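Recording bedroom tidying with the hand gripper: tips from the Nulico home sessions

Wed 20 November. Quick notes for anyone starting on the bedroom set, will tidy them up in December

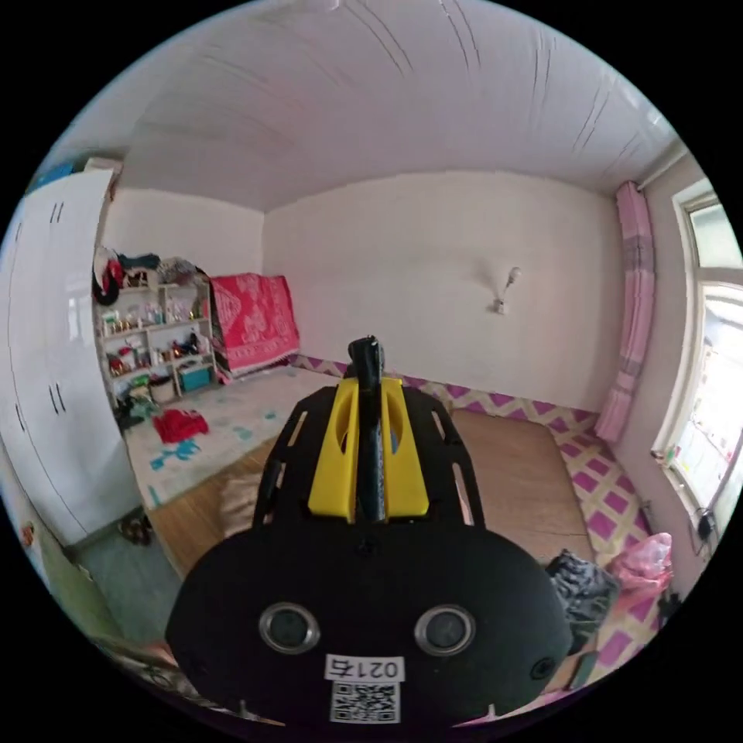 Gripper up, facing the sleeping platform. Clothes still to do.

Right. Bedrooms are harder than kitchens. Soft stuff everywhere, no nice handles, and every garment lands differently. What follows is what we've learnt so far on the Nulico set. Not in any order.

Before you start

Walk through the room once without the gripper. Decide where each thing is going to end up and stick to it for the whole batch. If tops go on the shelf in run one and in the wardrobe in run two, the model gets two answers to one question and learns mush.

Wipe the lenses. Dry cloth, not your sleeve. Fingerprints on a fisheye are murder and you don't notice until you're back at the desk.

Open and shut the fingers a few times. Should feel smooth. If it sticks, stop and sort it, don't record "just a few" first.

Check the label on the body matches the side you've put in the log. Left and right get swapped more than anything else we see.

Curtains and light

Bright window at one side and the far corner goes dull. Half draw the curtain if you can, then leave it alone. Changing it between runs is fine (good, even), changing it in the middle of one isn't. Lamp the same – on or off, pick before you press record.

Picking up clothes

Go in from above, fingers open wider than you think. Pinch a fold, not a flat bit. Lift slowly till the whole thing is clear of the floor, then move across.

Missed the grab? Carry on. Back off a little, try again, keep it in. A recovery is worth having. Three misses on the same sock, though, bin that run.

Don't use your other hand to help. Everybody does it. If you need two hands then log out two grippers and do it as a two-handed task.

Dark clothes in a heap: pull off the top one, don't dig. The cameras can't see what you're digging for and neither will the model.

Thin plastic bags are a pain. They slide and they crinkle away from the fingers. Grab near the knot or the handles, never the belly of the bag.

Slippers: one at a time, by the heel edge, toes facing the wall when you put them down. Cushions by a corner.

Moving about

Slow. Slower than that. If you'd do it at that speed at home you're probaly too quick.

Small rooms mean you'll be turning a lot. Turn your whole body, keep the wrist quiet. Watch loose cables, and watch rugs, which ruck up underfoot and then every run after that has a different floor.

Patterned mats and wallpaper are fine, by the way. People keep asking. Tracking likes a bit of pattern. What it hates is a blank wall filling the whole view, so don't park the gripper nose-first against one while you think.

Shelves with lots of little bottles: leave for last. One knock and you're picking up toiletries for ten minutes.

How many

Aim for 40 good runs per room, then stop and move on. We want 1,000 across all the bedrooms before the first training go and 2,000 after that. Variety beats piling them up in one place, so a new room is worth more than another hour in the old one.

Mess the clothes up properly between runs. Drop them from waist height and leave them how they fall. Placing them "untidily" by hand always comes out looking the same.

Break after every 8. Your wrist will thank you, and the grabs get sloppy when you're tired.

Packing up

Copy the files off before you leave the house. Check one from the start and one from the end, all the way through. Then charge the gripper.

Put peoples things back where you found them, even if where you found them was the floor.

Room names go in as house, then room, then run – no spaces. Anything odd goes in the notes column, short is fine.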